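I had my budget worked out on a napkin by July, and I was so proud of it! The arm was the big number, obviously, and then I'd put down 1,200 dollars for "extras" and gone to lunch.

Jarlath Duggan at Clendico laughed (kindly) when I showed him. Grippers, he said. Cables. Somebody's time. His own extras came to over 2,000 before he'd bought a single spare finger. 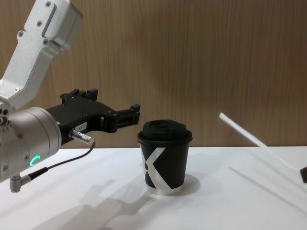
Gripper fingers level with the lid of a paper coffee cup.

So now I ask every shop I visit what they forgot. Els Mertens forgot the table, which had to be sturdier than the one she owned. Sihan Meng forgot training, and paid for 2 days of it out of her travel money – goodbye, Trumov trade show.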